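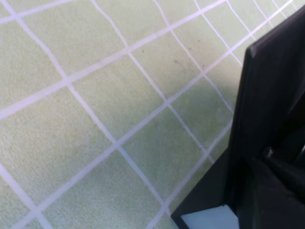 A learning system is limited by the examples it is given, Aitana Herrero told partners this week, and the field has been slow to treat the gathering of those examples as skilled work. "We have spent a long time talking about models and very little time talking about the person at the controls," Herrero said. "A hesitant pickup, a second try, a change of mind halfway across the table, all of that goes into the data, and the system will learn it."

ANAVGATE OPENS FIRKWOOD COLLECTION PROGRAM FOR TWO-ARM TABLETOP TASKS

FIRKWOOD, Oct 21, 2022 - Anavgate today announced the start of full operations under its Firkwood Collection Program, an effort to record operator-guided examples of everyday handling tasks for use in training robot control software. The program is carried out with Ogunleye, which supplies trained operators and written task procedures, and will provide the training material for Fono, Anavgate's learning system for two-arm manipulation.

The program began with a trial period in August. During that period, operators worked through a list of 62 tabletop tasks involving common personal and household items. Each task is performed many times, with changes in the starting position of the items and in the order of steps. The company has set a goal of 1000 accepted recordings for each task family before that family is released to the training group.

Recordings are made by operators who guide both arms directly. Camera views from the wrists are stored together with the position of each joint and the opening of each gripper, and all streams are matched to a single clock. The work surface is a pale green cover with a printed white grid, which operators use when placing items at the start of a recording.

Under the procedures written by Ogunleye, every recording is reviewed by someone other than the operator who made it. Reviewers mark the beginning and end of the task, note any contact that was not intended, and assign the recording to one of three groups: accepted, accepted with remarks, or set aside. Recordings that are set aside are kept. Anavgate intends to use them in later work on how Fono recognizes and recovers from a failed attempt.

In the trial period, some 70 percent of recordings were accepted on first review. The most frequent remark concerned pauses, where an operator stopped for several seconds before closing the gripper. Operator training was revised as a result, and new operators now complete 30 hours of practice before their recordings are counted toward the program.

Thin and irregular items received particular attention in the revised task list. Eyeglasses, for example, can be approached from several directions, and small differences in how the gripper closes may decide whether the item turns as it is lifted. The written procedure for such items no longer calls for a single preferred grasp. Operators are asked to vary their approach across a session and to record the approach chosen.

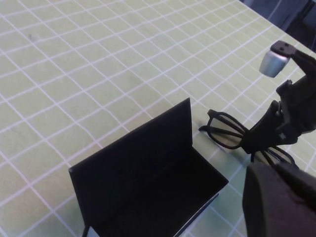
A gripper over a pair of black eyeglasses at the Firkwood site. Photo: Anavgate

Tasks that require both arms will make up the larger part of the list going forward. These include handing an item from one gripper to the other, holding an item steady while the second arm acts on it, and moving two items at the same time. Such tasks take longer to teach to operators, and the company expects daily output to fall as they are introduced.

"We would sooner slow down than fill the archive with motions we do not want repeated," Herrero said. "The review step costs us time every day. It has also shown us where our own instructions were unclear."

Anavgate and Ogunleye will continue to share responsibility for task design. Changes to a procedure take effect only at the start of a new session, so that recordings made within one session remain comparable. The version of the procedure in force is stored with each recording.

Research groups wishing to discuss access to recordings from the Firkwood Collection Program may submit a written request to the Anavgate program office. Requests should state the intended use and the task families of interest.

Media inquiries: Anavgate Press Office, Firkwood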